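Table bits from the Wenport flat

Hello again! I've been sorting out what we eat off (Henok says it's about time). Mostly soup things this week, from Thursday lunch onwards.

The white bowl and saucer with the brown rims, and their spoon. I do love a brown edge.
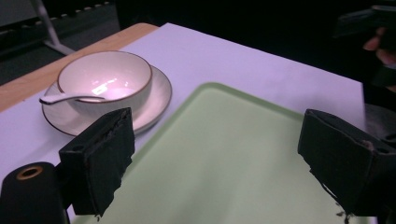 Do you need a saucer under a soup bowl? I'd always have one, it catches the drips and gives you somewhere to park your bread.

Mugs next, once I've found the box from Gollby.

Feven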